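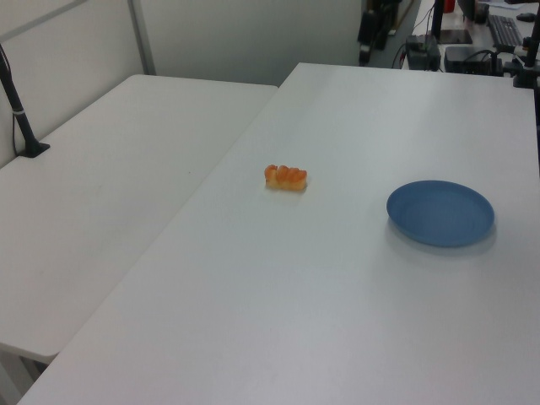
Budget round for the Tostomley bench is open again, so I'm putting the equipment list up in a thread. Corrections welcome from anyone who has bought this sort of thing lately.

Tables first. We're keeping the white ones. They scuff a bit but they wipe clean and the clamps hold on them. Saving there goes straight into spares.

Arms. We asked for 2 and the plan still says 2. Flirnel quoted to lease, Whitlock quoted to sell. Leasing looks cheaper until month 18, then buying wins. We expect to run longer than that, so I've gone for buying.

Gripper fingers are the line everyone forgets. Last year they were under "sundries" and we ran out before the spring. Each spare pair comes in at £100 fitted. I've put in for four pairs.

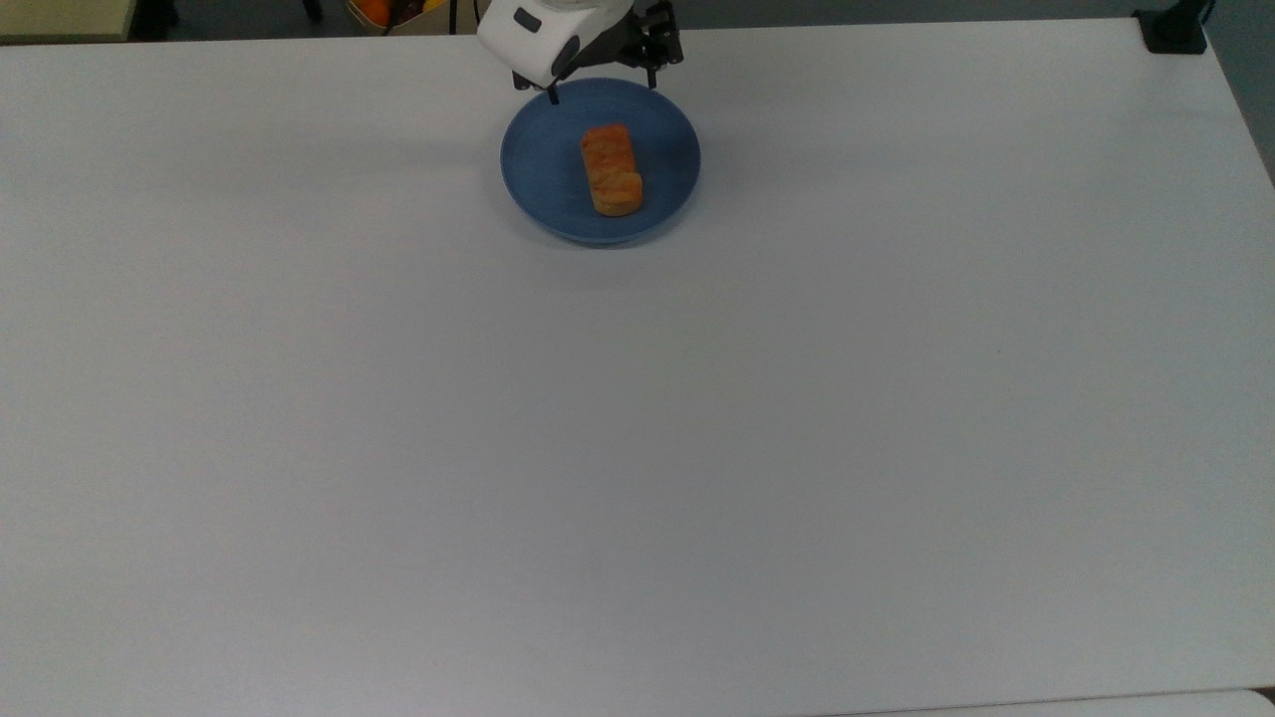
Blue plate, pastry, gripper at the far rim. Plate work is most of what we do at this bench.

Props cost next to nothing. Plates, play food, a few tubs. I'd still give them their own line, as petty cash claims take longer to sort out than the things are worth.

Mounts, clamps and cabling: £663. That's the Isthorpe quote and it includes delivery. I thought it was high until I priced the parts separately and got to nearly the same figure without the cable ties.

On cables: please measure before you order. Go up the pole, along the back, down to the floor, then add slack. We bought short last time and paid for extensions on top.

Judite Mendes asked whether we could put off the second arm until October and spend the money on a service contract for the first. It's a fair question. Whitlock will hold the price until then, Flirnel won't.

My answer for now is to order one arm straight away, get the service contract with it, and leave the second as a dated line in the plan so it doesn't get quietly dropped.

Not in this round: new monitors, a third table, better lighting. Lighting is the one I'd argue for if anything comes in under.

The sheet goes in tomorrow at noon. If you've had a Whitlock arm serviced, I'd like to know how long they kept it and whether they lent you another in the meantime.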